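The shelf by the door

Siwan Maddocks asked me last month how I keep a small room going as both a store and a place to sit down and work. The short answer is that I don't, very well. The longer answer is below, and it mostly concerns one set of shelves.

We moved to Plekthorpe in July with 78 boxes and no plan for the back room. For the first couple of months it was where things went when they had no other place. Light bulbs, spare bags, packing tape, the good scissors, the bad scissors. I bought a Bradex label maker and labeled two compartments, then ran out of tape for it and stopped. Those two labels are still there and neither one is right anymore.

What I did get done was an inventory. I took everything off the shelves one evening and wrote it down on a legal pad. It came to 209 items, if you count a pack of batteries as one. I threw out the dried-up glue and gave a bag of picture hooks to Parry next door, who was hanging pictures. Then I put it all back, more or less in the order I picked it up, so the list is good but the shelves are the same as they were.
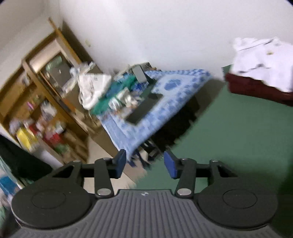
Open shelving has one big point in its favor, and that is that you can find things without opening anything. I had a closed cabinet in the last apartment and bought the same roll of tape three times. The trouble is that open compartments also take anything you push at them. The top is the worst for it. A gray box and a pale green package have settled in up there, and there's a white plastic bag flopping over the edge. Lower down I've been trying to go by color, so the yellow thing and the red thing next to it are easy to spot from the doorway. The white packages on the lower shelves all look alike and I have to pick up each one.

The table is the other half of the room. The rule is that it gets cleared before supper, and the rule holds on most days. I put the blue and white cloth on it because the top marks easily, and it has worked out better than I expected - blotchy patterns are forgiving. It goes in the wash on warm and I hang it over the stair rail.

Next job is bins. I looked at the Trakitz ones, which come in a set of 7, but I need to measure the compartments first. They aren't all the same height and I would like to avoid sending anything back. I'll probably start with the lower shelves and leave the top until I have a free evening and a step stool.

Siwan, if you're reading, you still have my tape measure.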